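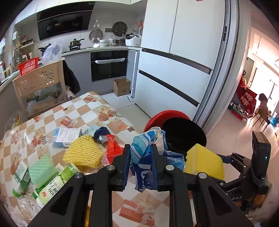 New rooms for the Closdale collection

9 May 2024

The Lustside Museum will open its enlarged east wing in August. The wing will show the Closdale collection of clocks, watches and toolmaking, which until now was kept in a store outside the town and could be seen only by appointment.

The plans come from the Aebischer office, who also repaired the museum's roof. The new floor area is 740 square metres. Visitors will enter through a low, dark passage and come out into a high room with light from the north, where the tower clock from Rarkuvar will hang on the end wall. 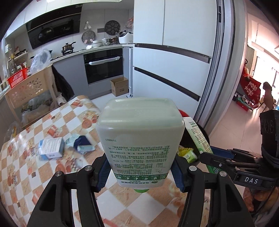
A pale green bottle, held upside down at a table with a checked cloth.

"The clock was always too tall for our old building," says the curator Hubert Kälin. "We had to lay it on its side, and this is sad for a clock."

The old inventory book of the collection lists 1,225 objects. At the last check 1,223 of them were found. The two missing pieces are both pocket watches, and the museum asks families in the region to look in their drawers.
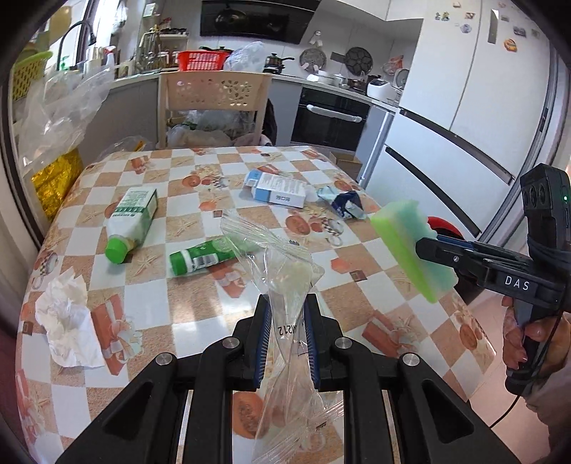 Lustside Museum, Department of Collections

Burgi Rüegg is responsible for the labels, which are now written again in larger letters. The workshop room at the end of the wing has seats for 30 persons.

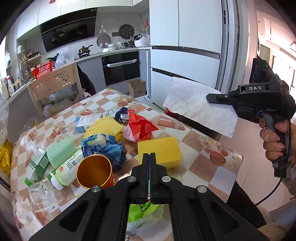 It can be booked by schools in the mornings. The museum's main entrance stays open during the works, but the garden gate is closed until the opening.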